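Avaliação: pinça manual de demonstração Prillberg, experimentada no dia aberto da Imon

Publicado em 4 de maio de 2024

Nota: 4 em 5

Escrevo esta avaliação em português, que não é a minha língua de casa, por isso peço paciência se alguma palavra técnica não for a mais usada. Em muitos catálogos vejo "garra", em outros "pinça". Eu vou dizer pinça.

Em fevereiro inscrevi-me no dia aberto da Imon porque queria segurar na mão a pinça da Prillberg antes de pedir um orçamento. Na nossa oficina usamos há tempo a pinça da Dhillon, que é mais simples e mais barata, e eu tinha dúvida se a diferença de preço se justifica. A inscrição era gratuita. Cada visitante tinha 30 minutos na mesa com um par de pinças, e depois havia uma conversa com a equipa técnica.

Primeiro o peso. A pinça da Prillberg cansa menos do que eu temia. Nos primeiros minutos apertei demais, por hábito, porque a nossa Dhillon tem uma mola dura e é preciso fazer força com a mão inteira. Na Prillberg o movimento é curto e macio. Quem vem de outro modelo deve contar com um pequeno tempo para desaprender. Eu esmaguei um pouco um pacote de lenços e pedi desculpa, e responderam que os lenços estavam lá para isso.

O punho é bom para uma mão média. Tenho a mão pequena e chegava ao gatilho só com a ponta do dedo. Um colega de visita, com mão grande, não teve queixa nenhuma. Perguntei se existe punho em dois tamanhos e disseram que está previsto, mas não quiseram dar data. Na minha opinião isto devia existir desde o início, porque é uma ferramenta que se usa durante horas e por pessoas diferentes.

As pontas dos dedos são a melhor parte. Agarram bem o plástico liso das embalagens, que para nós é sempre o problema. Com a Dhillon, um pacote brilhante escorrega e temos de repetir a tentativa, e a gravação fica cheia de repetições que depois alguém tem de cortar. Na mesa da Imon levantei o mesmo pacote várias vezes sem o deixar cair. Com o cartão também não tive dificuldade, se bem que para virar uma caixa seja melhor ter alguém do outro lado com a segunda pinça. Sozinho fiz isto muito mal.

A vista da câmara é muito larga. Gosto e não gosto. Gosto porque quase nunca perdi o objeto de vista, mesmo quando rodei o pulso. Não gosto porque apanha a sala toda e as pessoas que passam, e no nosso espaço isso obriga a pedir autorização a muita gente. Quem trabalha em sala partilhada deve pensar nisto antes da compra.

Duas vistas da mesa de trabalho:

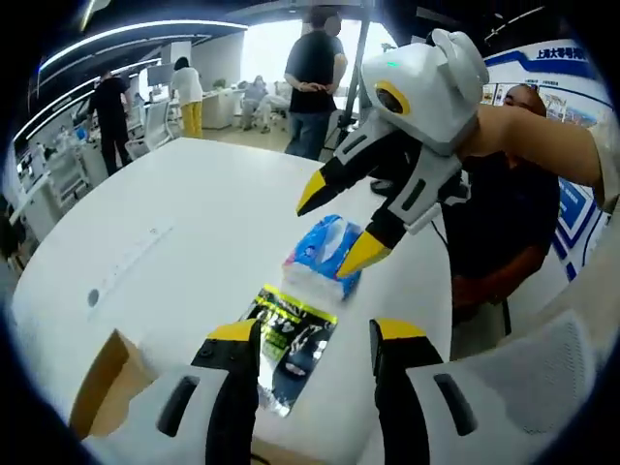
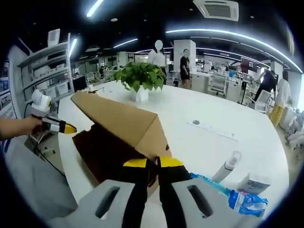 O programa de gravação chama-se Destumico e vem com a pinça. Funciona, mas a interface precisa de mais cuidado. O botão de começar e o botão de apagar estão lado a lado e têm o mesmo tamanho. Perdi assim uma gravação inteira. Os menus só existem em inglês, e algumas mensagens de erro são apenas um número. Em compensação, a importação foi rápida e os movimentos das duas mãos ficaram bem alinhados no tempo, coisa que connosco ainda se faz à mão e leva metade da tarde.

Sobre a bateria só posso repetir o que me disseram: 2 horas de uso contínuo e 80 minutos para carregar. Não pude verificar. Para um dia de trabalho normal parece-me pouco, a não ser que se compre a bateria extra, que se vende à parte e não está incluída em nenhum dos conjuntos.

Quanto ao dia aberto, foi bem organizado, com uma falha. As explicações faziam-se de pé, ao lado da mesa, enquanto outros visitantes já experimentavam, e quem estava atrás ouvia metade. Para mim, que preciso de ouvir bem cada palavra numa língua estrangeira, foi cansativo. Uma folha impressa com os dados principais resolvia. Pedi-a e recebi-a por correio eletrónico uns dias depois, muito completa, com um desenho das peças que se podem substituir.

Gostei de me deixarem errar. Em outras demonstrações que visitei, o técnico faz tudo e o visitante olha. Na Imon deram-me a pinça para a mão logo no início e só me corrigiram quando perguntei.

Pontos a favor: pontas com boa aderência, movimento leve, câmara que não perde o objeto, alinhamento das duas mãos.

Pontos contra: um só tamanho de punho, bateria curta, programa com botões mal colocados e sem português.

Recomendo a pinça a equipas pequenas que gravam muitas tarefas de mesa com as duas mãos. Para quem grava uma vez por mês, a Dhillon chega bem e o dinheiro fica para outra coisa. Nós vamos pedir um par para experiência, com devolução possível em 30 dias, e guardar as antigas para os estagiários. Se o punho pequeno sair entretanto, volto a esta página e acrescento uma nota.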